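Sandilell Two-Arm Teaching Station
Set-Up and Operation Guide

Section 6. Recording Demonstrations by Remote Control

6.1 Scope

This section covers recording of two-arm household tasks with the Sandilell leader handles. It assumes that the arms have been bolted down and leveled (Section 3), that the grippers have been homed (Section 4), and that the fixed workspace camera has been calibrated (Section 5). Teaching by moving the arms by hand is covered in Section 7.

"Left" and "right" mean the robot's own left and right arms throughout this manual. The operator's left handle always drives the robot's left arm.

CAUTION: The emergency stop must be within reach of the operator before motor power is applied. The stop on the leader console cuts power to both arms. An arm without power sinks slowly under its own weight. Keep hands out from under the links.

6.2 Preparing the workspace

1. Clear the tabletop and lay the mat flat. Tape the two rear corners.

2. Place the fixed furniture first. Cabinets and other items with drawers or doors go against the front edge, on the side of the arm that will open them. Clamp or weight any item that is to be pulled.

3. Place the racks and stands. Leave a clear path for each gripper from its home position to its first contact.

4. Place the small items. Objects that are not used in the task may stay on the mat as background, but they must be entered in the scene sheet as background objects.

5. Check every cable loop with the arm fully raised and again with the arm fully lowered. No loop may drop below the elbow joint or catch on a handle or peg.

6. Open the live view and confirm that both grippers stay visible over the full working range.

Note: Dishes and mugs should be of plain, clearly different colors where the task calls for choosing between them. Glossy white dishes on a white counter give poor results in low light.

6.3 Matching the handles to the arms

A handle that is engaged while its pose differs from that of the arm will cause a jump. The software blocks engagement above the limit set under Motion > Match, but the limit should not be relied on as a routine check.

1. Apply motor power. Wait until the console reports both arms as ready.

2. Hold both handles at rest with the triggers released.

3. Select Match. The console shows the remaining difference for each joint.

4. Move each handle until all of its bars are short.

5. Press and hold the left foot pedal. Both arms are now live.

6. Squeeze and release each trigger once. The matching gripper must close and open. If the wrong gripper moves, release the pedal, cut motor power, and swap the handle leads at the console.

CAUTION: Never engage the pedal while another person is reaching into the workspace, even if only one arm is to be used.

6.4 Recording an episode

1. Enter the task name and the scene number. Use the same wording for every episode of one task. "Open drawer" and "open the drawer" will be filed as two tasks.

2. Bring both grippers to the start pose and press the right foot pedal. Recording begins after the tone.

3. Approach the first object at an even speed. Stop short of contact, line up the fingers, then close.

4. With one hand holding, continue with the other. The holding arm remains live, and small movements of that handle will reach the object. Rest the elbow on the pad.

5. Complete the task, open both grippers, and back away far enough to clear all objects.

6. Press the right foot pedal again to end the episode.

7. Mark the episode Keep, Discard, or Partial. Do this at once, while the attempt is still fresh.

In tasks that use both arms in separate parts of the workspace, such as a drawer on one side and a dish rack on the other, the operator tends to watch one gripper only. Pause before each contact and look at both.
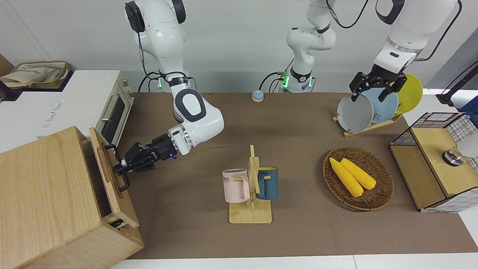 Blagoje Atanasov objects to the pause. His note on the draft of this section says that a stop before every contact ends up in the learned motion, and that the robot at Rarkham now waits in front of each plate as if asking for permission. He would have the operator practice until no pause is needed, and begin recording only then.

Both methods are in use. Where operators have had enough practice, pauses may be left out. For new operators they should be kept, and trimmed afterward with the Shorten Holds tool (Section 9.2). The tool removes only periods in which both arms and both grippers are still. It does not trim a pause of one arm while the other is moving.

6.5 Handling particular objects

Drawers and hinged fronts. Close the gripper on the handle before starting the pull. Pull along the direction in which the front travels, at constant height. If the wrist begins to twist, release, return to the approach point, and take the handle again. Hooking a handle with a single finger is permitted only if the task is meant to teach it.

Plates in a rack. Enter between plates from above with the fingers in line with the slats. Close on the rim. Lift straight up until the lower edge is clear of the rack, then move sideways. Do not use a plate as a lever to push its neighbor.

Mugs on a stand. Lift the mug far enough for the handle to clear the peg before drawing it away. If the stand rocks, discard the episode and add weight to the base.

Food items, real or toy. Set grip force to Soft. Vary the angle at which the item lies from one episode to the next.

Call bell. Press with the fingers closed. Set the contact limit for the arm to Low first; the default allows enough force to damage the bell.

6.6 How many episodes to record

Record in blocks of 21 episodes with a fixed layout, then shift the objects and start the next block. Break for at least ten minutes between blocks. Tired operators make wider approaches and later grips, and both will show in the data.

For reference, the drawer and rack set recorded at Rarkham holds 3513 episodes, of which 397 were marked Discard or Partial. Most of the Partial episodes contain a good drawer opening and a failed plate grasp. They were split and the first half kept.

Discarded episodes are held on the console disk until it is full. The console gives a warning at 3000 stored episodes of any kind. Export before continuing; above this number the episode list becomes slow to open.

6.7 Faults during recording

Tone sounds but no counter appears: the camera stream is missing. Reseat the camera lead and restart the viewer. Motor power may stay on.

Arm lags behind the handle: check that the speed scale is set to 100 percent. If it is, look for other traffic on the network port used by the console.

Gripper opens during a hold: the trigger has drifted. Run Trigger Zero under Handles, with nothing in either gripper.

Arm stops with Contact Limit shown: release the pedal. Do not pull the handle back against the block. Clear the message, match again as in 6.3, and mark the episode Discard.

Indicator on a gripper flange stays dark with motor power on: cut power and check the connector at the wrist. If the fault remains, note the serial number on the underside of the base and report it to Halilović Service.

6.8 Shutting down

1. Open both grippers and move the arms to the rest pose.

2. Release the pedal and wait for the console to show Idle.

3. Support each arm at the elbow, if the rest stands are not fitted, and cut motor power.

4. Export the day's episodes and check the count against the scene sheet.

5. Hang the handles on their hooks with the triggers free.

Go to Section 7 for hand-guided teaching. Stations fitted with Sanulon handles follow the same procedure, except that Match is started from the button on the right handle.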